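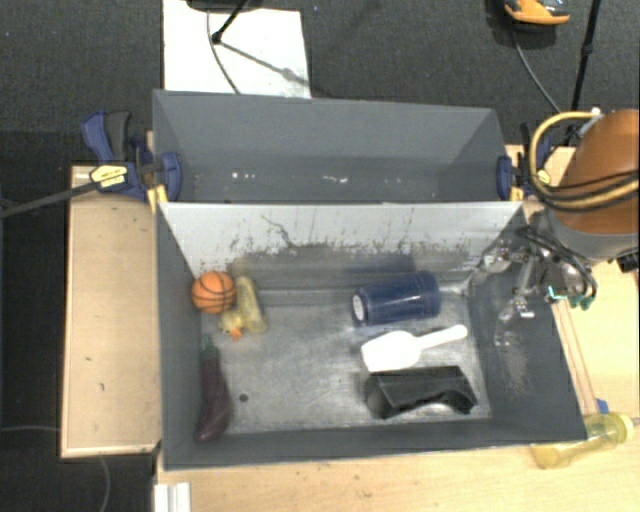
Section 4: Setting up your two-bin toy sort

Okay, you've got your shelf space cleared (section 3, if you skipped it, go back, I'll wait) and now we get to the part I like best. The two-bin sort is how I run every toy and odds-and-ends clear-out in the Trallodero home plan. One bin starts full, one starts empty, and things travel across a few at a time. I've done it with bath toys, desk junk, and one truly awful kitchen drawer, and the steps are the same every time.

What you'll need

Two open-topped bins, the same color if you can manage it
A light-colored tabletop or two to stand them on
A damp cloth and a dry one
Sticky labels and a marker
A paper bag for things that are leaving the house

I use plain gray bins, and I wouldn't go looking for anything fancier. Bright things jump right out against gray! A yellow rubber duck or a little orange basketball is impossible to miss, while a shiny black holder or a dark blue container takes a second look. If most of your stuff is dark, line the bottom with a sheet of white paper and you'll save your eyes.

4.1 Place the bins

1. Wipe down the tabletop. Crumbs under a bin make it rock, and that drives me up the wall.

2. Set the two bins down side by side with their long edges touching. No gap, please. A gap is where the small stuff goes.

3. Put the bigger bin nearest you. This is your "from" bin. The one behind it is your "to" bin.

4. Check that you can touch the bottom of the back bin without standing on tiptoe. If you can't, use a lower table.

Note: Sloping sides are fine, and I sort of prefer them, but things do slide toward the middle. Put down anything round last.

Caution: Don't run this on the edge of a table with a toddler at elbow height. Ask me about the marbles. (Don't ask me about the marbles.)

4.2 Check for wear

Old bins are welcome here. Mine has scratches and scuffs all over its far inner wall, packed in thick toward the bottom, and the floor of it is cloudy and worn too. None of that matters for sorting. What does matter:

1. Run a dry cloth around the inside, corners included. If the cloth snags, there's a sharp chip, and you'll want to sand it or retire the bin.

2. Press gently on each wall. A little give is okay. A creak is not.

3. Pick out any white specks or crumbs from the bottom of the "to" bin before anything goes in it. If they don't lift, they're probably marks, so leave them be.

Caution: Skip the scouring pad. I went at a stain with one and ended up with a stain AND a dull patch.

4.3 Load the "from" bin

1. Start small. Six or seven things is a good first load, even if you've got a whole closet waiting. The Lavov worksheet (back of this guide) has room for 68 items in total, and I promise you do not want to meet them all at once.

2. Mix it up on purpose. A ball, a duck, a play eggplant, a white scoop, a holder for who-knows-what. If you load all the ducks together you'll get sentimental and keep every one of them.

3. Lay long things flat. Tubes and cylinders go on their sides, and scoops go in with the bowl down in the bin, never propped up over the rim.

4. Leave some bare bottom showing. If you can't see any, you've overloaded it, so take two things out.

Note: See-through things are sneaky. A pale yellowish piece tucked in between a ball and a duck can disappear on you, so I like to move those across first.

4.4 Run the sort

1. Pick up one thing. One! Look at it for as long as it takes to say its name out loud (yes, out loud, my dog has learned to ignore it).

2. Keeping it? Set it in the "to" bin. Don't drop it.

3. Not keeping it? Straight into the paper bag, and fold the top over when you're done so you don't go fishing.

4. Not sure? Leave it where it is and go on to the next one. It gets a second turn after everything else has moved.

5. When the front bin is empty, carry the back one to the shelf and unload it by kind: play food with play food, balls with balls, scoops back to wherever you scoop.

6. Set the bin back in its spot, long edge touching, and load again.

My first full round at home took me through 436 things, from April into the summer, a load or two most evenings. My cousin did nearly 300 in one weekend and then couldn't look at a bin for a month. Go at your own speed.

Caution: Check hollow toys before you shelve them, especially bath ducks. Give each one a squeeze over the sink. If anything dark comes out, it goes in the trash and you wash your hands.

4.5 Label and put away

1. Write labels only after the shelf is full. If you write them first you'll end up making the stuff fit the label, and then you've got a shelf marked "vehicles" with one tractor on it.

2. Stick each label on the short end, low down, where small people can find it.

3. Wipe both bins, let them dry, and stack the smaller inside the larger if they'll nest.

Note: Cao labels peel off cleanly from smooth plastic but leave fuzz on a matte finish. A bit of cooking oil takes it off. Barkinex ones hold better, and I use those on anything that gets hauled around.

If your bins won't nest, store them side by side with a towel thrown over the top, and go on to section 5, which covers stuffed animals and other things that shed.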